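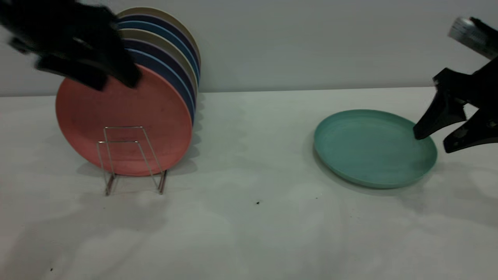 ### 3.2 Collecting the Plate Rack Demonstrations

**Figure 2.** Two-arm plate handling at the Turnow station. One gripper is at the coral plate at the front of the wire rack, the other at the right rim of the teal plate lying on the table.

We were fond of this task from the start, partly since everyone has done it at home and everyone has an opinion on how it should go! Plates standing close together in a rack (Figure 2) show little more than their rims, so the policy has to learn where one plate ends and the next begins from very thin slivers of color.

All demonstrations were recorded by teleoperation with our Gideo interface, and Hannelore Brandes trained the operators with a great deal of patience. They were free to choose which arm moved first, and we kept the small hesitations and second tries in the recordings, as we would like the model to see how a person recovers from an awkward reach. In all we gathered 3430 episodes over 2 months, and set aside 117 of them for validation. Episodes where the connection dropped were thrown out before the split. The labeling follows the Eston scheme described in Section 3.1.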